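Larside Gripper Trials

The Larside Gripper Trials, usually shortened to the Larsides, are an informal series of comparative tests of robot end effectors, carried out on tabletop arms with household objects. They take their name from the Larside workshop, where the first round was run one December after two members of the workshop failed to agree on which gripper to buy. The argument was expected to be settled by the end of the week. It has since produced four rounds, a scoring sheet with its own revision history and no agreement.

Background

Before the trials, the workshop chose grippers from catalogues, where every gripper is shown holding an egg. The organizer of the first round, Itsuki Honda, objected that the workshop had never been asked to pick up an egg and was asked fairly often to pick up a face cloth. His proposal, circulated as a single page under the heading "Things we drop", listed the objects that had given the most trouble over the previous year. Cloth was at the top. Mugs held by the handle came second, and small yellow sponges, for reasons still disputed, came third.

The proposal asked that every gripper be tried on the same arm, with the same controller and the same operator. The first condition was met.

Format

A standard round consists of 80 attempts per gripper, divided among 11 objects, with the leftover attempts given to whichever object has caused the most complaint. An attempt succeeds if the object is lifted, carried over a line of tape and set down on the far side. Releasing it from a height counts as a drop. Early rule sheets defined "a height" as "you'd wince if it was your mug", and this wording was replaced in the second round by a figure of 4 centimetres. Several participants have said they preferred the original.

Cloth is scored separately. One piece must be taken from a folded stack without bringing its neighbours along, and the stack must still be recognizable as a stack when the arm has finished. A gripper that takes the whole pile is recorded as having "done the laundry" and gets no marks.

Operators may adjust grip force between objects but not between attempts. They may not speak to the arm. The second rule has never been enforced.

Grippers tested

The Limis two-finger parallel gripper was the incumbent, and it has finished first or second in every round. It is slow, heavy for its size and coloured a drab grey that its owners defend with some feeling. Its rubber pads wear at the tips, and much of the discussion of its results concerns whether the pads had been changed.

The Siqueira soft gripper, a three-fingered pneumatic design, did very well on bowls and fruit and poorly on anything flat. On cloth it tended to pat the stack encouragingly. A revised version with stiffer fingertips was entered in the third round, where it improved on cloth and began denting fruit.

The Plurholm adaptive gripper has underactuated fingers that close around an object without being told its shape. Supporters describe it as the most capable entry. It also has the longest setup procedure, and in the second round it was still being calibrated when the others had finished and gone for lunch. Its published score for that round is given with a footnote of seven lines.

A suction cup was entered once as a joke and beat the Siqueira on mugs, provided the mug was upside down. It was not invited back.

Cameras and controllers

Although the trials were meant to compare grippers, a good part of the record is about everything else. In the first round a camera was fixed to the wrist, where it had an excellent view of each object until the moment the fingers closed over it. Later rounds added a fixed camera beside the table. This removed the blind spot and introduced a new one, behind the arm's shoulder.
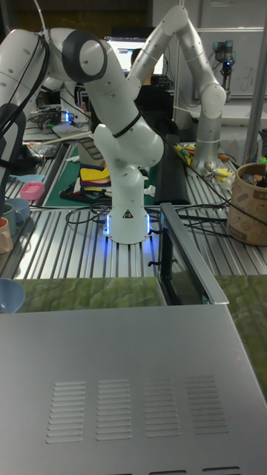
Calibrating the two views against each other took longer than the cloth tests in the third round, and was repeated whenever someone leaned on the table. The rule sheet now includes the line "Do not lean on the table", set in a larger type than the safety instructions.

The controller caused a more serious dispute. The Plurholm camp argued that the shared controller polled its gripper too slowly to let the fingers settle, and that its scores measured the controller. The Limis camp replied that a gripper which needs a better controller should be priced with one. Both positions were minuted on 12 January 2019 and neither has moved since.

Reception

The results are passed around among small labs and repair shops, generally with the tables intact and the caveats removed. Critics point out that a single operator's habits can account for most of the spread between first and second place. Honda has accepted this, and in a note to the fourth round wrote that the trials "measure how well a gripper puts up with us".

The original purchase was made partway through the second round. The workshop bought one Limis and one Plurholm – the outcome the trials had been set up to avoid.

See also

End effector
Bin picking
Hand–eye calibration
Deformable object manipulation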